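Grenddale Shared Kitchen - minutes of the November users' meeting

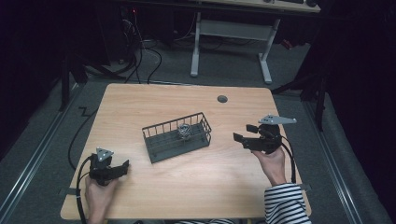 Does crumpled foil go in the recycling if it has had food on it?
Only after it has been rinsed and squeezed into a ball, and the hauler still reserves the right to refuse the bag.

The above was read out at the start at Gilmar's request, as it is the question he gets most. Brodie asked whether anyone had ever seen the hauler accept one of these bags. No answer was recorded.

Present: Gilmar Bezerra (chair), Brodie McKinnon, Hjalti Baldursdóttir, Sigrún Baldursdóttir, Villads Dalsgaard (minutes).
Started 6:40 pm.

1. Last minutes
Accepted with one change. Item 4 said the drain smell was "resolved." Sigrún wanted "reported as resolved." Changed.

2. Wire baskets
Gilmar proposed that every table get a shallow wire basket for small items: used foil, caps, twist ties, whatever is left when a group packs up. At closing, each group carries its basket to the sorting shelf and empties it there. He said the tables take too long to clear and small metal ends up in the food scrap bin, where it costs us.

Brodie asked how much it costs us. Gilmar said waste charges came to $3,813 for the year. Brodie asked how much of that was due to foil. Gilmar did not have the figure. Brodie said that in that case it was a waste bill and told us nothing about foil, and asked for this to be minuted.

Hjalti was in favor. The baskets have a flat solid bottom, so crumbs stay in and can be wiped out, and the low sides mean you can see what's in there. Sigrún agreed about the bottom but thought the low sides would work the other way. Anything bulky will sit on top and roll off when the basket is carried. She has seen "landing spots" before, including the blue tray by the door, which was for keys and now holds batteries, a recipe card and half a candle.

Villads asked who wipes the baskets. Gilmar said whoever used the table. Brodie said that was also the rule for the oven.

There was some discussion of price. Kwok quoted for a pack of 50, far more than we have tables for. Feltard will sell them singly at a higher price and want 60 days to deliver, a long time for a basket. Hjalti offered to ask whether Plolden would split a pack with us. Gilmar thought they would. Sigrún noted that we thought they would share the dishwasher salt too.

Agreed: trial at 2 tables until the next meeting. Brodie agreed on the condition that something gets written down this time. A sheet goes on the sorting shelf and groups will note what they found in the basket and whether it was in the right place. Proposal to order for all tables not put to a vote.
Action: Gilmar to make the sheet. Hjalti to speak to Plolden.

3. Scratches on the light wood tables
Sigrún is worried about wire baskets being dragged over the tabletops. Gilmar said the bottoms are flat and will not mark. Sigrún said flat metal still picks up grit, and asked for felt pads. Hjalti has stuck felt pads on things in this kitchen before and they came off in the wash. It was suggested that people lift the baskets. The minute-taker has recorded this suggestion without much hope.
Action: Sigrún to try pads on one trial basket and leave the other bare.

4. Foil, continued
Brodie would like us to use less of it, and asked why cooled trays need covering with foil when there are lids. Gilmar said the lids do not match the trays. Roughly half of them, in Hjalti's view, match nothing we own. Agreed to sort the lids before buying anything else. No date set, and Brodie objected to that.
Action: Brodie and Hjalti, lids.

5. Label wording
Draft label for the baskets read "Small Items Only." Villads asked how small. After ten minutes the wording was changed to "Foil, caps, ties" and Gilmar was asked to print it large enough to read.

6. Other business
The left tap drips again. Sigrún asked that it go down as reported.

Closed 7:55 pm. Next meeting same time, tables to be cleared beforehand by whoever arrives first.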